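Tabletop arm tips — the Flilura, three weeks in

Posted 27 September 2024

OK quick one, people keep asking for the notes so here they are, no particular order. Paid 299 for the Flilura starter kit from Nanent, my own money. Second arm added later, used, from Raphaël Masson who was clearing out his shop. If you're thinking of getting one for small bench and kitchen jobs, read the mounting part first.

Mounting. Use a long table, longer than you think. Bolt the base near the edge, not the middle, you want the middle for work. The clamp that comes in the box is OK for one evening of playing around. After that it creeps. Drill the holes. Yes, in the table. Old table, who cares.

Check the bolts every week. Mine needed a quarter turn after the first 3 days and nothing since.

Cables. Worst part of the whole kit. Everything is black, every plug looks like every other plug. Masking tape and a marker, label both ends BEFORE you plug anything in. I didn't and lost a Sunday to it. Power bricks go on a lower surface next to the table if you've got one, so a tug on the cord doesn't drag anything across your work. Leave slack at the elbow. More slack than that.

Teaching a move. You hold the arm and walk it through by hand, it plays it back. Sounds easy, takes practice. One hand low to steady, one hand up high to steer. Go slow. If you jerk it, it records the jerk and then you get the jerk forever, every single time. Stand where you're going to be comfortable for ten minutes and take off anything that dangles if it gets in your way.

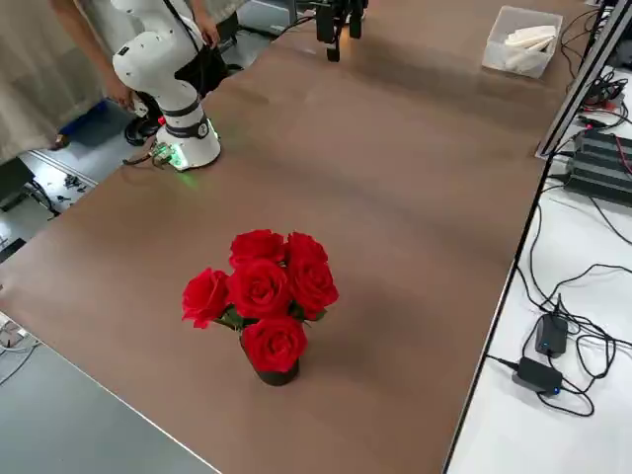
Flowers are a good practise job by the way. Sharon Mbwambo put me on to it, she does tables for a small event place and wanted to know if an arm could set out centerpieces. Short heavy vase, wide mouth, short stems. Tall thin vases go over the first time a finger clips them. Keep the bunch loose so there's a gap for the gripper to come down into. Strip the low leaves. Cheap roses from the supermarket are fine, you will wreck a few.

Come straight down over the thing, then close. Coming in from the side looks nicer and knocks stuff over.

Gripper fingers — the stock ones are hard and slick. I wrapped mine in shelf liner, the rubbery kind, with a small elastic at each end. Works on jars, spoons, stems. Replace when it gets dusty. The Leckie soft tips are nicer but 37 for a set is a lot for what they are, and one split on me already.

Folded napkins and cloths: keep them in a clear box with the lid off, at the far end of the table. Clear so you can see how many are left without walking round. Fold them all the same way up or the arm pinches two at once. Still happens to me now and then.

Software. The Flisanen app is fine. Save under a new name every time, there is no undo. I've got 78 saved moves and maybe half are called "test". Don't do that.

Lighting, close the curtain if you use the camera add-on. Afternoon sun threw mine off badly.

Floor. Little screws and clips end up down there, keep a bin by your feet and sweep before you plug in. Closed shoes please.

Would I buy it again? Yes for the arm, no for the clamp and the manual. Nanent support took a while but the guy did send me a new cable free, so fair enough. Warrenty runs out in February, I'll update if anything dies before then.

Oh and somebody asked about washing up. No. Keep it away from the sink.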